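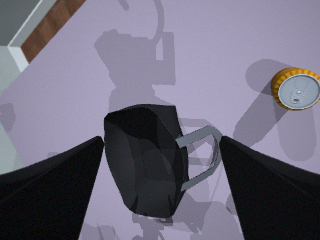
Brotstead mill and bakery, visit of 11 November 2025

The mill dates from 1696 and still grinds on site. The tour covers the stone floor, the sifting room and the bakehouse. Rye and wheat run on separate stones, dressed by hand every November while the river is low enough to close the sluice.

Output is 150 loaves per bake from 2 deck ovens. Sourdough proofs for 4 hours in a room held at constant humidity. Flour for the Tresen shop is bagged last.

Parking is on the Makokha side of the bridge. The sifting room is loud.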